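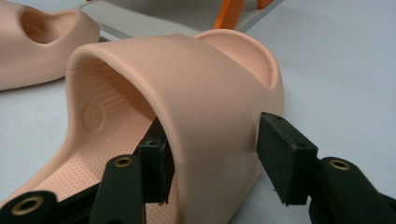 What changes for the people on a packing line when part of the line is automated? Mostly the order in which they do things, and who gets asked when something stops.

I work in process engineering at Trinia. We pack footwear for other companies, mainly foam slides and clogs. Posting some notes from the returns cell, March 15, 2020.

Before the change, one person opened the bag, checked both slides, matched the pair, rebagged and labeled. One station, one person, the whole job. There were 7 stations.

Now the job is split. People open and inspect. The machine picks each slide, places the pair and sends it to the bagger. People handle whatever the machine rejects.

Foam slides are an awkward item for a two-jaw grip. The sole is wide and the heel is low. The strap is the only part with a wall you can get on both sides of - one jaw inside the opening, one outside.

Grip force is the setting we argue about. Too low and the slide rotates on the lift. Too high and the foam holds a dent long enough for the next inspector to flag it. We log both as grip faults, which I now think was a mistake. They have different fixes.

Total for the first run: 1,268 pairs. The reject bin got 100 of them. Most were pairing errors, left with left. The upstream sort was still done by hand at that point and the bags were mixed.

The pairing errors used to be invisible. Whoever had the bag fixed it without writing anything down. The old error rate was never low, it was absorbed.

Rima Najjar ran station 2 for years and now runs the reject table. Her comment at the shift review: the work is lighter on the wrists and harder on the head, since every item that reaches her is a problem.

We rotate the reject table every 2 hours because of that comment. It was not in the plan from Dusska, who did the integration. Their plan had one fixed operator there all shift.

Pay grades did not move at first. The reject table was graded as packing. It is closer to quality control, and the regrade went through after the supervisors put it in writing. That took longer than the install.

Noise is up. The old cell was quiet enough to talk across. The bagger sits between the stations now and people take their breaks further away. I have no metric for this.

Open items: separate codes for dents and rotations, a softer pad material (Kwok is sending samples), and a stop button that can be reached from the inspection side without walking around the bagger.

Will post pad results when I have them.

Search posts
Enter keyword
Go

Recent from this author
Pad wear on the Fadska line
Label printers and why we keep a spare
Shift handover sheets, revised
Notes on hand sorting before a pick station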